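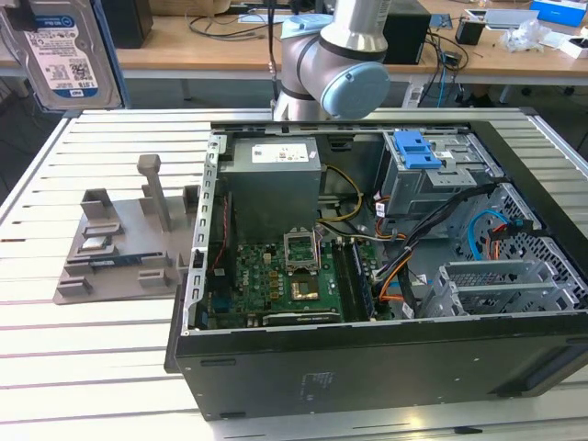 November, late. Alun still swears the arm will strip old PCs by itself before spring. I have my doubts. Fifteen evenings in the shed at Imcombe and I could have done the lot with a screwdriver and the radio on.

Tonight was the tower on its side, panel off, socket open. The grey printed plate is Flurina's third go and I do like it – a strip of board sits in its slot properly now. The cables worry me more. Yellow, orange, black, all over the place, and Kjell says the software will "cope". We'll see. Home by 2, feet frozen.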